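O homem que começa a casa pelo banheiro

Cheguei com dez minutos de atraso e já pedindo desculpa, mas Tin-yau Ko nem me deixou terminar a frase. Foi logo perguntando se eu preferia chá ou café e, enquanto a água fervia, se o ralo lá de casa fazia barulho. Faz! E passei um bom pedaço da nossa conversa pensando nisso.

Ko mora em Sandunstead há 21 anos e vive de reformar casas pequenas, dessas em que a cozinha fica a três passos da cama. Antes disso foi desenhista técnico numa firma de Plunddale, um emprego de que fala sem saudade nenhuma ("eu desenhava estacionamento, só estacionamento"). A primeira reforma foi a do apartamento da irmã, na rua Ledard, e ele ri quando lembra.

"Fiz tudo na ordem errada. Pintei a sala, troquei as portas dos armários, e só depois fui mexer no banheiro. Aí tive que passar cano pela parede que eu tinha acabado de pintar. Minha irmã ficou sem falar comigo até agosto."

Desde então ele começa sempre pelo banheiro, e defende isso com um entusiasmo que eu só tinha visto em gente falando de futebol. Perguntei quantos já tinha feito e ele olhou para o teto, fazendo conta nos dedos. "Cerca de 100, contando os lavabos. Os lavabos contam, viu? São os mais difíceis."
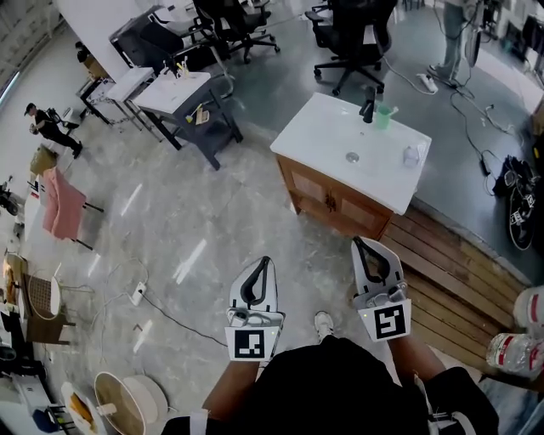 O que as pessoas mais pedem, segundo ele, é espaço, e é a única coisa que ele não pode dar. Então o trabalho vira uma espécie de negociação. Quer uma bancada maior? A porta vai ter que abrir para fora. Quer banheira? Ele manda a pessoa dizer em voz alta quantas vezes tomou banho de banheira no último ano. "Quase sempre a resposta é duas, e uma foi em hotel."

Eu, que sonho com uma banheira desde os doze anos, mudei de assunto.

Falamos de dinheiro, porque com reforma não tem como não falar. Ko guarda todos os recibos num fichário enorme e foi buscá-lo para me mostrar o de um espelho comprado na Lenz, a loja onde ele diz que passa mais tempo do que no próprio sofá: 297, com a entrega. Chegou quebrado, trocaram, chegou quebrado de novo. Na terceira vez ele foi buscar pessoalmente, com o espelho enrolado num edredom no banco de trás.

"A cliente queria aquele espelho. Não um parecido, aquele. E ela tinha razão, porque a gente se olha ali todo dia às sete da manhã, com a cara que tem. Se a pessoa gosta do espelho, já ajuda um pouco."

E a luz? Aí ele se empolgou de vez. Levantou, apagou a lâmpada da cozinha, acendeu um abajur, segurou o abajur do lado do meu rosto, depois em cima da minha cabeça. "Está vendo? De cima você parece cansada. De lado você parece você." Confesso que fiquei um pouco ofendida com a parte do cansada, mas a explicação é boa: uma luz só, no meio do teto, faz sombra embaixo dos olhos, e ele prefere gastar menos em azulejo e ter duas luminárias na altura do rosto. Com os clientes a conversa é igual, abajur e tudo.

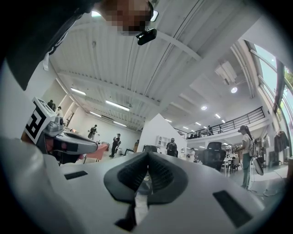
Branco, preto e cinza-escuro, bem de perto.

Perguntei se ele seguia alguma moda. Ele fez uma careta. Disse que já instalou cuba de vidro, cuba de pedra, cuba em forma de folha, e que voltou a duas dessas casas para tirar a cuba que ele mesmo tinha posto. A de folha durou menos de um ano. "Era linda. A água ia toda para o chão, mas era linda."

Gosta mesmo é de gaveta. Gaveta funda, que abre inteira, para ninguém precisar se ajoelhar procurando o secador atrás do papel higiênico. Só que o sifão fica bem no caminho, e a solução dele é recortar o fundo da gaveta em U, coisa que desenha à mão para o marceneiro num papel quadriculado. Ganhei um desses desenhos. Está na minha geladeira.

A certa altura eu quis saber do próprio banheiro dele, e houve um silêncio. Depois uma risada. "Está sem porta. Tem uma cortina. Faz dois invernos." A porta está encomendada, ele jura, mas sempre aparece uma obra de cliente na frente. O filho mais velho já aprendeu a cantar alto quando está lá dentro, que é o sistema de ocupado da família.

Ficamos ainda um tempo falando de Sandunstead, das casas antigas perto do canal que estão mudando de dono uma atrás da outra, e de um casal que pediu a ele um banheiro sem espelho nenhum (fez, e foram os clientes mais contentes do ano). Já na porta, casaco vestido, lembrei do meu ralo.

"O barulho é tipo um gole?", ele perguntou. É exatamente um gole. "Então falta ar no encanamento. Me liga de manhã, antes das oito, que depois eu estou com a furadeira ligada e não escuto."

Liguei às sete e quarenta. Ele vem no mês que vem.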